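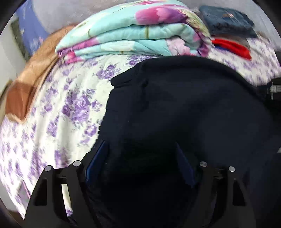 Damian Żak has spent two years teaching machines to do housework, and he would like it known that his own apartment is a mess. He runs the demonstration group at Tiveo, a small outfit in Relbridge that collects examples of chores done by hand, using a gripper that a person holds and squeezes. The robot comes later. First come the people, the beds and the laundry. "Everybody wants to start with a white towel on a gray table," he says. "Fine. Then you put a dark garment on a sheet covered in purple roses, with a flowered comforter behind it, and see how much your robot knows about laundry."

Dark cloth is a sore subject. Żak calls it "the swamp." A navy garment swallows its own folds, so the person holding the tool has to go looking for a corner or a seam and take it slowly enough for the learning software to follow.

"People are too good at this," he says. "They grab, flick, done. I ask them to fold like they're being paid by the hour, and I remind them that they are."

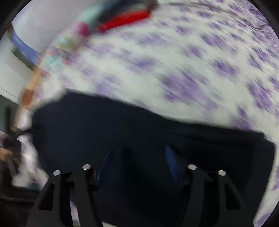 Slow is relative, of course. The group logged 681 demonstrations in its last round and kept 662 of them. I asked what happened to the rest. "Sneezing," Żak said, and would not elaborate.

He came to the work from remote control. At Maltport he sat with a headset and a pair of joysticks, steering an arm in the next room, and on a good day he folded 68 shirts. "My mother asked what I did for a living. I told her I folded shirts from far away. She said I could come fold hers from close up."

Holding the gripper yourself is quicker, he says, and you feel the cloth drag. What you lose is any guarantee that the robot can reach where you reached. A wrist is a generous thing — an arm bolted to a stand is less so. His colleague Senan Dolan checks for that, and sends back the ones where somebody has leaned across a bed in a way no machine could manage.

The next round starts in February. It will be fitted sheets. Żak has asked for a bigger budget and a week off afterward, and so far he has been promised the sheets.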